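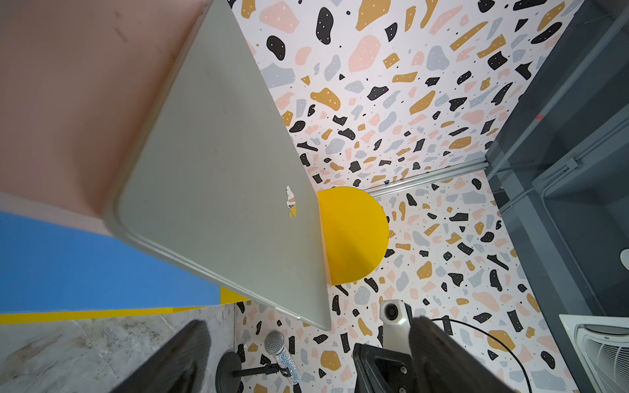
Figure 3. Laptop lid with a yellow panel behind it, against a terrazzo-patterned wall.

4.2 Do round-up transfers add to household savings?

The claim made for round-up transfers is simple. A card purchase is rounded up to the next whole dollar, the difference is moved to a second account, and the household ends the year with money it would otherwise have spent. The first two steps are easy to check in the bank records. The third is the one that matters, and it is the one for which we found the least support.

Of the 200 households in the Plorville sample, 100 were offered the Avix round-up feature at the start of the study and the rest were offered it only after the study closed. Balances in the second account grew in the first group, as they had to. Earlier work, including the Hyvönen diaries, stops at this point and reports the balance as savings. We do not think this is safe. A dollar that arrives in one account by leaving another has been moved, and whether it has been saved depends on what happens to the rest of the household's money in the same period.

When we looked at all accounts together, the picture was much weaker. Many households made a transfer back to checking within 30 days of a round-up, often just before rent or a utility bill was due. Others left the second account alone but carried a larger card balance from one month to the next. In those cases the household was paying card interest while holding idle cash, and it may have been worse off than if it had never signed up. The records held by Wurano, which covered most of the card accounts, do not let us tell how much of the added card debt was caused by the transfers and how much would have been there anyway. We would be wary of any study that says it can.

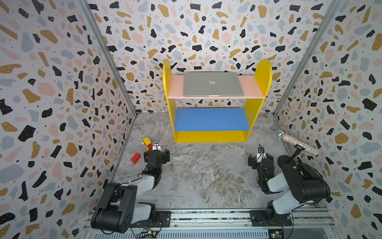
Agata Pellegrini, commenting on an early draft of this section, objected that we were asking too much of a small tool. In her view a household that has never put money aside gains something from seeing a balance go up, even if the sum is trivial, and a test that looks only at net worth will miss it. She suggested that the habit would show up later, in larger deposits made by hand.

We take the point seriously enough to have looked for it. If round-ups teach a habit, deposits made by hand should rise after the first few months. They did not rise in any month of the study, and in March they fell in both groups. It is possible that the habit takes longer to form than the period we covered. It is also possible that an automatic transfer, which asks nothing of the person once it is switched on, is a poor way to teach anyone to do something on purpose.

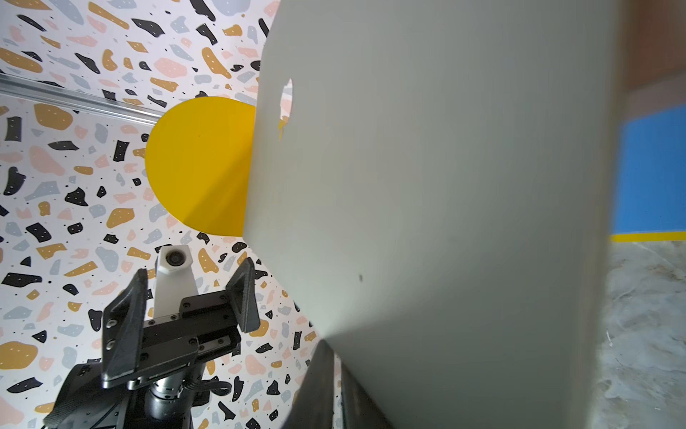
Figure 4. Pale gray curved object with a roughly oval hole in its surface.

Self-reports were warmer than the records. Asked at the close of the study, most households with the feature said it had helped them save, including several whose combined balances had dropped. We give these answers little weight as evidence of savings. They may say something about why people keep the feature switched on, a question taken up in Section 4.3.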